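6장. 그리퍼가 천을 놓지 않을 때의 조치

이 장은 Dremell 핸드 그리퍼를 한 쌍으로 사용하는 작업자를 위한 것입니다. 천을 잡은 상태에서 조가 열리지 않으면 오류 코드 102가 기록됩니다. 10월 점검에서 Herrero 작업장의 그리퍼 두 쌍에 같은 오류가 발생하였고, 그 내용을 바탕으로 Gudrun Petersen이 순서를 다시 정리하였습니다.

주의: 조가 닫힌 채로 천을 세게 당기지 마십시오. 조의 축이 휘어질 수 있습니다.
주의: 전원이 켜져 있는 동안에는 두 조 사이에 손가락을 넣지 마십시오.

6.1 조치 순서

1. 양손의 움직임을 멈추고 천을 침대나 작업대 위에 내려놓습니다.
2. 양쪽 손잡이의 트리거에서 힘을 완전히 뺍니다.
3. 4초 동안 기다립니다. 대부분의 경우에는 이 시간 안에 조가 열립니다.
4. 열리지 않으면 Bridmont 제어 상자에서 해당 그리퍼의 전원만 끕니다. 반대쪽 그리퍼는 켜 둔 채로 두어도 됩니다.
5. 천을 조의 옆 방향으로 천천히 빼냅니다. 앞으로 당기면 실이 조 안쪽에 걸립니다.
6. 조 안쪽에 남은 실과 먼지를 마른 솔로 제거합니다.
7. 전원을 다시 켜고 천 없이 열기와 닫기를 세 번 반복합니다.
8. 오류 102가 다시 나오면 그리퍼를 사용하지 말고 Cokier 서비스 창구에 연락하여 주십시오.

참고: 기록 파일은 720분이 지나면 자동으로 덮어쓰기가 됩니다. 연락하기 전에 먼저 저장하십시오.

6.2 작업을 다시 시작하기 전에

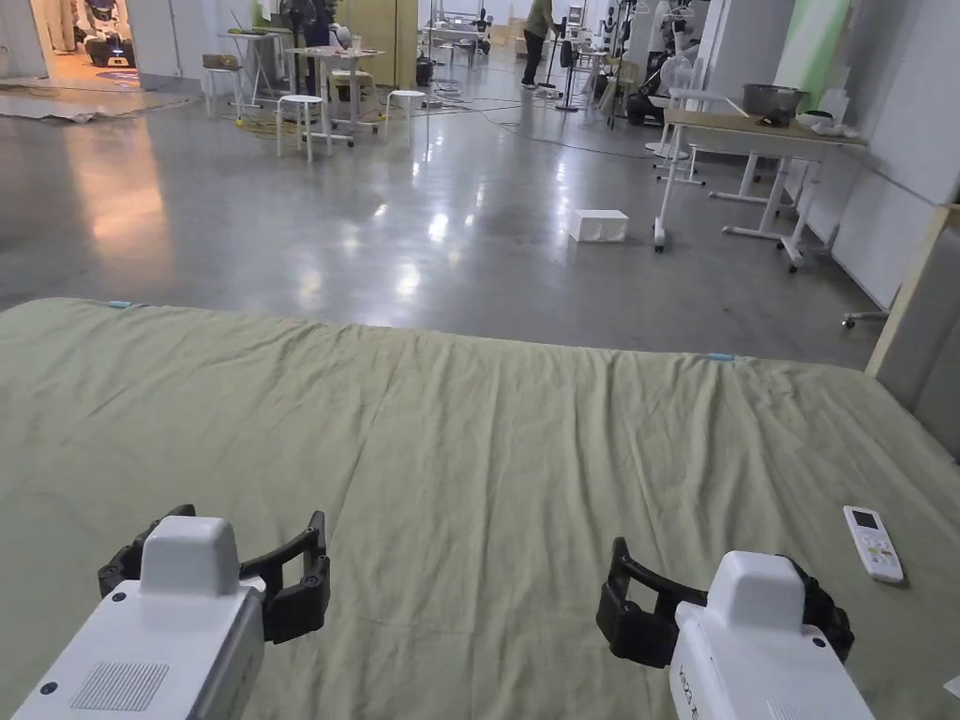
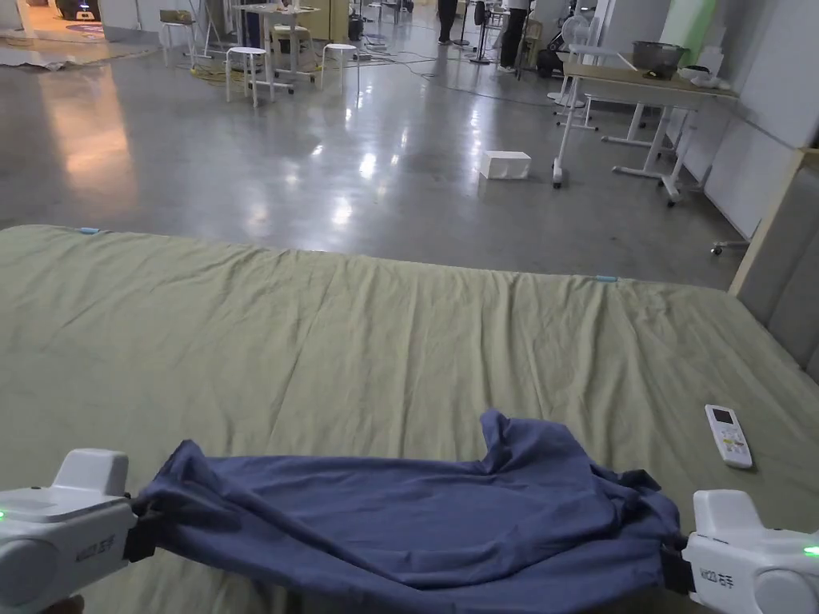
오류 102는 그리퍼의 고장이 아니어도 발생할 수 있습니다. 얇은 천이 여러 겹으로 접혀서 조 사이에 들어가면 모터의 부하가 100퍼센트까지 올라가고, 제어부는 이것을 걸림으로 판단합니다. 두 번째 사진의 남색 천과 같이 구겨진 천을 양쪽 끝에서 잡을 때에는, 가장자리의 한 겹만 조에 들어갔는지 먼저 확인하십시오. 침대 위에 리모컨과 같은 단단한 물건이 있으면 천과 함께 잡힐 위험이 있으므로 작업 범위의 밖으로 옮겨 주십시오. 확인이 끝나면 5장의 시작 순서로 돌아갑니다.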